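Free Will Reading Course: Frequently Asked Questions

The Kilham Philosophy School runs an eight-session reading course on free will and moral responsibility, taught in person at Damthorpe Hall. These are the questions we get most often. If yours is missing, write to the office and we will answer by email.

What does the course cover?

The first half deals with the old problem: if every event has a cause, including every decision, in what sense could anyone have done otherwise? We read short texts on determinism, on the idea that freedom and determinism can both be true (compatibilism), and on the view that they can't. The second half moves to responsibility. We look at blame, regret, excuses, punishment and addiction.

We do not cover predestination or divine foreknowledge in any depth. Those have their own course, taught by Nabil Dabbas, which starts in February.

Do I need to have studied philosophy before?

No. Terms are explained the first time they come up, and there is a two-page glossary in the course packet. People who have taken an introductory logic class tend to find session three easier, as it goes through one argument line by line. Everyone else gets through it too, with a little more time.

What is the difference between determinism and fatalism?

We get this one from people who are only thinking about signing up, so a short answer is worth giving.

Determinism says that the state of the world at one time, together with the laws of nature, fixes what happens next. Your choices are part of that chain. If you had chosen differently, something earlier would have had to be different as well.

Fatalism says that a certain thing will happen whatever you choose. On that view it makes no difference whether you see a doctor, for instance. A determinist has no reason to say this. Seeing the doctor may be exactly what causes you to get well. Session one spends half an hour on the distinction, and most confusion later in the course goes back to it.

Does quantum physics settle the matter?

We don't think so. Suppose some events in the brain are truly random. A random event is no more under your control than a caused one. Some writers argue that indeterminism at the right point in a decision leaves room for freedom, and we read one of them in session four. The physics itself is not taught, and you will not be asked to do any math.

What about experiments on the brain?

Session five is led by Ewan Kingi and looks at studies in which people were asked to move a hand whenever they felt like it while their brain activity was recorded. The main paper and one reply are in the packet. The discussion is mostly about what a person means by "deciding" to move – whether the decision is the moment of noticing an urge, the plan made when the instructions were given, or something spread out over both.

How much reading is there?

One text a session. The shortest is 3,249 words and the longest is 3,698. We suggest reading each one twice, first straight through and then with a pencil. If you only have time for one reading, come anyway.

Readings for the week are marked in the packet with a start and stop line. Please don't read ahead to session six before session five. The second text answers the first, and the discussion works better if people have had a chance to be persuaded by the first one.

Is there any writing?

There is one optional essay of up to 1,500 words, due two weeks after the last session. Hussam Hijazi reads all of them and returns written comments. Essays are not graded. Past essays have argued that promises would make no sense without free will, that praise needs less justification than blame, and that the whole question is badly put. You may defend any position, including one that none of the tutors hold.

What happens in a session?

Each session lasts two hours with a break in the middle. The tutor talks for twenty minutes, then the group works through three or four passages together. After the break we take a case. In session two it is the sleepwalker, and in session seven it is a driver who was distracted for one second and hit nothing, compared with a driver who was distracted for one second and hit someone.

You won't be called on if you prefer to listen. Cameras and recorders are not used during discussion. A written summary goes out to everyone enrolled, usually by noon the next day.

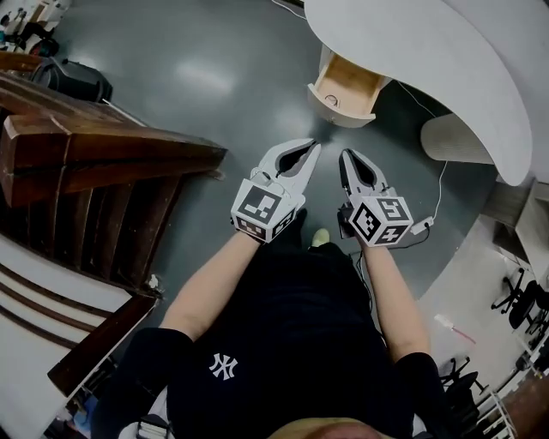 How much does it cost?

The fee is $85 for all eight sessions and includes the printed packet. There is a reduced rate for students and for anyone out of work. Tick the box on the form and pay what the form then shows. No proof is needed.

Refunds are given in full up to the start of session two. After that we can move you to the next run of the course but can't return the fee.

Can I borrow the books?

The packet has everything you need. For people who want more, the Hakim Library on the ground floor holds 3,441 titles in philosophy and neighboring subjects, and course members may take out three at a time. Shelf marks for this course begin with FW. Books marked in red stay in the reading room.

If I miss a session, can I catch up?

Yes. Read the text and the written summary, then send any questions to your tutor before the next meeting. If you miss more than three sessions we suggest moving to a later run, as sessions six to eight lean heavily on what was said earlier.

Can I join online?

The in-person course has no online places. Zaid Nassar teaches a shorter version by video through Traltia, our distance program. It has five sessions and leaves out the material on punishment. Registration and fees for that version are on the Traltia page.

Will I be told the right answer?

The tutors disagree with one another. Two are compatibilists, one thinks nobody is ever responsible in the sense that would justify punishment, and Fadi Hijazi, who takes sessions seven and eight, has changed his mind since the packet was printed. They will tell you what they think if you ask. The essay comments deal with how well your argument works, whichever side it takes.

How do I sign up?

Fill in the form at the front desk or on the enrollment page. Places are given in the order forms arrive, and groups are kept to fourteen. If the course is full, you go on the waiting list and will hear from us by email when a place opens or when the next run is announced.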